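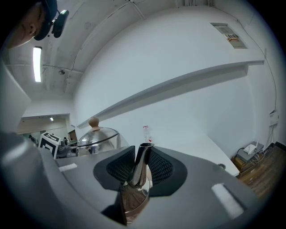

Jozefína Šindelář wrote that she never boils vinegar in a steel kettle, only citric acid, and that the spout is the part most people forget. I read her comment under an older topic and now I want to ask more.

My kettle has hard white scale at the bottom and a little inside the spout. The lid has a small wooden knob, and I am afraid to put it in the same bath. How do I clean all of it and not damage the wood? The water in our town is very hard.

Posted by skurkov_home

Vlastimil Vávra
I have the same hard water and I do it every month. Take the lid away first and wash it separately, with a damp cloth and a drop of dish soap. Do not leave the wood in water, it becomes gray and can crack. If the knob has a screw from the inside, you can remove it, but do not make it too tight after.

For the kettle, put two spoons of citric acid in one liter of water, bring it almost to boiling and turn off the heat. Wait 16 minutes. Then pour the water out through the spout, slowly, so the acid goes also there. For what stays inside I use a thin bottle brush. Rinse three times and boil one full kettle of clean water, which you throw away.

On the outside use only a soft cloth. Polished steel shows each scratch, and drops of water leave spots if you do not dry it.

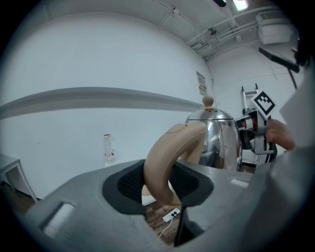 Makokha
Lemon juice also works but it is slow. My knob was already dry so I put a little food oil on it, looks better now. Don't use steel wool!!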